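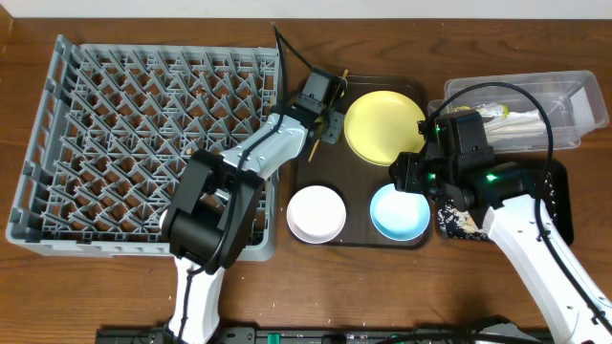

食器移しの作業台。左が水切りラック、右奥が透明の容器。

印刷する | メールで送る

2025年12月6日

Olachの作業場で、双腕に食器を移させる作業を続けている。トレイの皿とボウルを片方の腕でつかみ、ラックに立てる。必要なら途中でもう片方の腕に持ち替える。デモとしては地味だが、薄い縁をつかむこと、リブの間に差し込むこと、二本の腕がぶつからないことを一度に試せるので、9月からずっとこればかりやっている。

先日、左腕が止まったあとに勝手に動き出した。けが人は出ていない。皿も割れていない。ただ、そのときNadja Haslingerの手がラックの上にあったので、運がよかったという書き方はしたくない。経緯と直した内容を残しておく。

起きたこと

試行の通算が555回を超えたあたりだった。左腕が黄色い皿を持ってラックの上まで来て、そこで止まった。画面には左グリッパの応答なしと出た。こういう停止は前にもあり、たいていは皿を手で外し、腕を待機位置に戻してやり直す。Nadjaもそのつもりで、ラックの向こう側から手を伸ばした。

6秒後に通信が戻り、左腕は止まる前の動作の続きを始めた。つまり皿をラックに向けて下ろした。Nadjaはすぐ手を引いたが、皿の縁が手首に当たった。私は非常停止を押した。押したときには腕はもう下り切る手前で、ブレーキがかかって皿を斜めにくわえたまま止まった。

その日の作業はそこで終わりにした。電源を落とし、ログだけ吸い出した。

原因その一、ケーブル

左グリッパのケーブルは、腕の上に輪を作って余らせてある。手首を大きくひねる動作があるので余長は要る。ところがラックを少し手前にずらして固定し直してから、腕がラックの奥側まで行くときに、この輪の根元がきつく曲がるようになっていた。動かして見ていると、前腕を伸ばしながら手首を返す瞬間に、輪が丸くならずに山形に折れる。

コネクタを外して調べたら、グリッパ側で信号線の一本が被覆の中で切れかかっていた。曲げると導通がなくなり、戻すとつながる。外からは何ともない。テスターを当てながら曲げてもらって、やっと分かった。

過去のログを読み返すと、左グリッパの瞬断は14件あった。ほとんどは一秒に満たず、再接続の処理が黙って拾っていたので、画面には出ていなかった。私はログの警告を毎日は読んでいなかった。読んでいれば、もっと早く線を替えていたと思う。

原因その二、再開の処理

困るのはこちらのほうだ。線はいつか切れるものなので、切れたときにどうなるかのほうが大事になる。

うちでは監視用のプログラムをBelayと呼んでいる。一定時間応答がなければ腕を保持状態にする。これは設計どおり働いた。左腕はきちんと止まった。

問題は、保持の解除を誰が決めるかだった。Belayは通信が戻ると「正常」を返す。把持を判定するFlididentは「正常」を受け取ると、まだ皿を持っているかを確かめる。持っていれば動作の続きを許可する。どちらも私が書いた。別々に読めばおかしなところはない。つなげると、人間の確認なしに再開する経路ができていた。

瞬断が短いうちはこれが都合よく働いていた。一秒の中断で毎回止まっていたら作業にならない、と考えてこう作った覚えがある。長い中断と短い中断を分ける条件は入れていなかった。

もう一つ、保持状態と停止状態の見分けが現場でつかない。保持中の腕は力を入れたまま静止していて、止めた腕と見た目が変わらない。アームの緑のランプも通電の表示なので、安全かどうかの手がかりにはならない。私たちは「動いていない」を「手を入れてよい」と読んでいた。

直したこと

ケーブルは左右とも新しくした。左は輪の根元に曲げ半径を保つ当て物を入れ、前腕の途中で一か所留めた。ラックの位置も元に戻した。ラックの奥に差すときは肘の角度が少し苦しいが、線が折れるよりいい。

Belayは、保持に入ったら必ず操作卓のボタンで解除するように変えた。中断の長さは問わない。Flididentから再開を許可する部分は削った。おかげで最初の日は何度も止まったが、止まるたびに理由が画面に出るので、以前より調べやすくなった。そのうち一回はケーブルと関係なく、右腕側のコネクタの差し込みが浅かった。

瞬断は一件でも画面に赤で出す。一日に3件出たら、その日は運転をやめて配線を見る。

手を入れる手順も紙に書いて台の脇に貼った。非常停止を押す。声に出して確認する。それから手を入れる。押すと腕が少し沈むので、皿を持った状態ではもう一方の手で受けてはいけない。皿は落ちてもかまわない。樹脂の食器ならいくらでも買える。

残っていること

アームの販売元のSternierに、ランプの色をプログラム側から変えられないか問い合わせた。返事はまだない。だめなら台の端に別の表示灯を付ける。配線がまた増えるので、あまり気は進まない。

左グリッパの線が切れかかった時期もはっきりしない。ラックをずらした日より前のログにも、瞬断らしいものが一件ある。もともと傷んでいたのかもしれないし、別の原因かもしれない。外した線は袋に入れて取ってある。時間ができたら被覆を剥いて断面を見る。

ほかに、右腕の線も似たように弧を描いて透明の容器の上を通っている。今のところ引っかかった記録はないものの、容器を背の高いものに替えたら当たるかもしれない。置き場所を変えるときは、腕の届く範囲だけでなく線の通り道も確かめることにした。

Nadjaの手首は翌日には何ともなかった。本人は軽くぶつけただけだと言っているが、事故の記録には書いてもらった。

シェア 6 | コメント 3

コメント

Bontu Mamo
うちでも自動再開で似たことがありました。腕ではなく搬送台でしたが、センサーが復帰した瞬間に走り出しました。ボタン解除にしたあと、面倒がって連打する人が出たので、押す前に理由の表示を読ませる画面を一枚はさんでいます。

通りすがり
ケーブルの留め方をもう少し詳しく知りたいです。前腕の途中で留めると、今度はその手前に曲げが集中しませんか。

筆者
＞Bontu Mamoさん
連打はうちでも起こりそうです。画面の件、試してみます。
＞通りすがりさん
集中します。なので結束バンドで締めず、面ファスナーでゆるく巻いて、線が前後に滑るようにしています。これで足りるかどうかはまだ分かりません。しばらく動かしてから、また外して導通を見ます。

印刷する | メールで送る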